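Trirnel Table Cloth, Brown, Plain Weave

Item 1744
Category: Kitchen and Dining / Table Linen / Plain Cloths
Availability: in stock, sent within 2 working days

The Trirnel is our plain brown cloth for large tables. It has no print, no border and no shine. Many customers buy it for the kitchen, where the table is used for cutting vegetables, sorting shopping and doing homework before it is used for eating. Others take it for a market stall or a school room. It is a quiet color and food looks good on it, especially eggplants, pumpkins, peaches and everything else that comes out of the garden in late summer.

We have made this cloth in our workshop on Donnelly Street for many years and we changed it only a little. The old one had a narrow hem, which could turn up after washing. Since April the hem is wider and sewn with a double row, and the corners are folded before sewing, so they lie flat.

Material and feel

The cloth is a cotton and polyester mix with a smooth, matte face. The back side is the same color but a little rougher, and this helps the cloth to stay in its place on a wooden or a painted top. On glass it can move, and for glass we recommend the Fedness underlay (item 802), sold separately.

The weight is medium. It falls over the edge of the table in a soft way and does not stand out stiff like oilcloth. It is not waterproof. A few drops of water will stay on top for a short moment and you have time to take a towel, but a full glass will go through.

Sizes

Small, for a table with four chairs
Medium, for a table with six chairs
Large, for a long table or a work table
Made to measure, please write to us with the length and width of the table top and how much drop you want on each side

For a kitchen table we suggest a short drop. A long drop looks nice for a dinner, but at a work table it lies on your knees and you pull it with you when you stand up. If you are not sure, measure from the table top to the seat of the chair and stay a little above this.

Colors

Brown is the color we always have. Olive and dark gray are made in smaller quantity, and sometimes you will have to wait for them. The brown can look warmer or colder depending on your lamp, so please ask for a fabric sample if the tone must match your curtains or chairs. Samples are free and go by normal letter mail.

Washing and ironing

Wash at 30 degrees with similar colors, the first time alone. Do not use bleach. The cloth can lose a little length in the first wash, and our sizes are calculated with this in mind. Take it out of the machine soon and hang it over a wide line or over two lines — one thin line leaves a mark in the middle which is difficult to remove.

Iron on medium heat from the back side. If you iron the front very hot, the matte surface can become shiny in places, and this does not go away.

New cloths come folded and show creases for the first days.

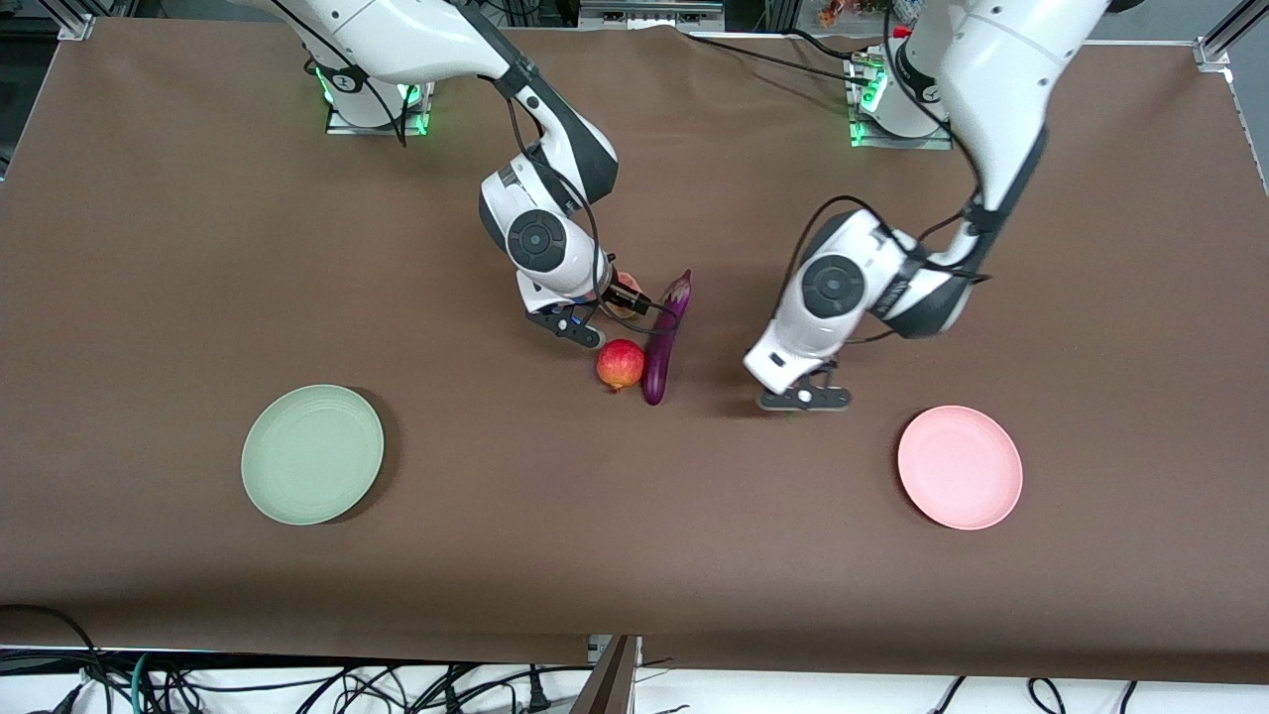 Most of them fall out when the cloth lies on the table, and the last ones go with steam or with a hand slightly wet. Small wrinkles near the edge usually come from the way the cloth was put on. Lift the whole side once, let it down slowly, and then smooth it from the middle to the outside.

For storage we advise to roll the cloth on a paper tube. If you have no place for a tube, fold it in a different way each time, so the same line is not pressed again and again.

Stains

Oil: put a little dish soap on it, wait, then wash as usual.
Tomato and berries: cold water first, from the back side.
Candle wax: let it become hard, take it off with a spoon, then iron between two sheets of kitchen paper.
Eggplant and other vegetables which make brown spots on a cutting board are less of a problem here, but please do not cut directly on the cloth. A knife goes through it easily and we cannot repair this.

Goes well with

Jasuris napkins, in natural and in olive
Fedness underlay, item 802
Trirnel bread cloth, same fabric in a small size

Returns

You can send back an unused cloth in up to 30 days. Please open it and put it on your table to check the size and the color — this is not counted as use. Washed cloths and cloths made to measure cannot be returned, except when there is a fault in the fabric or in the sewing. In this case write to us with your order number and we will send a new one.

Page last changed Thursday, July 23, 2020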